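Lista de revisión de la casa antes del invierno, con mis comentarios
Mollitton, revisión del 2018-10-14

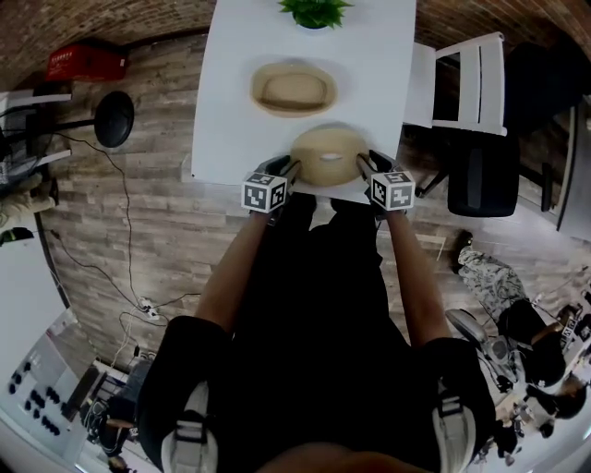 La mesa blanca, con la planta al fondo.

Otra vez octubre y otra vez me paseo por la casa con la libreta en la mano. Empecé a hacer esta lista cuando nos mudamos y cada año le cuelgo algún punto más, así que va creciendo sola. La copio tal cual, con lo que he ido anotando al margen, por si a alguien le sirve para la suya. Marco con OK lo que está bien, con PENDIENTE lo que toca arreglar y con VIGILAR lo que me da mala espina pero todavía aguanta.

ELECTRICIDAD

1. Botón de prueba del diferencial – OK
Saltó a la primera. Aproveché para rehacer las etiquetas del cuadro, que eran un galimatías: ponía «cocina» en el del baño, y vete a saber desde cuándo.

2. Regletas y alargadores – PENDIENTE
Hay una detrás del televisor con otra regleta enchufada encima. Lo sé, lo sé, todos los años escribo lo mismo. Esta semana compro una larga con interruptor y se acabó.

3. Enchufes flojos o con marcas de calor – VIGILAR
El del pasillo baila un poco. No tiene marcas oscuras, pero de momento no enchufo ahí el radiador.

4. Cable de la plancha – OK
Revisado entero, con el dedo, de punta a punta.

HUMO, GAS Y CALEFACCIÓN

5. Detector de humos del pasillo – OK
Pila nueva. El año pasado esperé a que empezara a pitar y lo hizo a las tres de la madrugada, cómo no.

6. Detector de monóxido junto a la caldera – PENDIENTE
Es un Skarnus de los antiguos y por detrás lleva fecha de caducidad, marzo. ¡Caducado y yo tan tranquila! Ya está pedido el nuevo. Si tenéis uno, dadle la vuelta y mirad la fecha, que estos aparatos pueden encender la lucecita verde y estar ya para tirar.

7. Goma del gas – OK
Le quedan dos años según lo impreso. Pasé agua con jabón por las uniones y ni una burbuja.

8. Revisión de la caldera – PENDIENTE
Llamé a Starkari, que son los que vienen siempre, y me piden 89 euros por la visita. Me pareció caro, pregunté en otro sitio y era peor, así que me quedo con ellos. Les he pedido también que miren la salida de humos desde fuera, porque desde la ventana no alcanzo a verla bien.

9. Rejillas de ventilación de la cocina – OK
Limpias y sin tapar. Que entra frío, sí. Pues jersey.

10. Extintor – OK
La aguja está en verde y la anilla en su sitio. Lo he cambiado al lado de la puerta, antes había que pasar por delante de los fogones para cogerlo.

CAÍDAS Y GOLPES

11. Alfombras – PENDIENTE
La que trajimos de Bragança es preciosa y resbala como una pastilla de jabón. Le falta la malla antideslizante de debajo, que hay que cortar a medida.

12. Barandilla de la escalera – VIGILAR
El tercer barrote se mueve si tiras fuerte. Apreté el tornillo y mejoró, pero quiero volver a mirarlo dentro de un mes.

13. Estanterías ancladas a la pared – OK
Todas menos la baja del estudio, que no llega ni a la rodilla y la dejo como está.

14. Luz en el último tramo de escalera – OK
Bombilla nueva.

AGUA

15. Llave de paso general – OK
Abierta y cerrada 2 veces. Iba durísima – si no se mueve en todo el año, el día de la fuga no hay quien la gire.

16. Contador con todos los grifos cerrados – OK
Marcaba 712 al salir a comprar y 712 al volver.

17. Canalones – PENDIENTE
Llenos de hojas. Con la escalera buena y con alguien sujetándola abajo, nada de hacerlo sola.

Para comprar: regleta con interruptor, malla para la alfombra, guantes gruesos para los canalones y pilas de repuesto.

El punto 12 lo vuelvo a mirar a mediados de noviembre. Los demás pendientes, en cuanto llegue el detector.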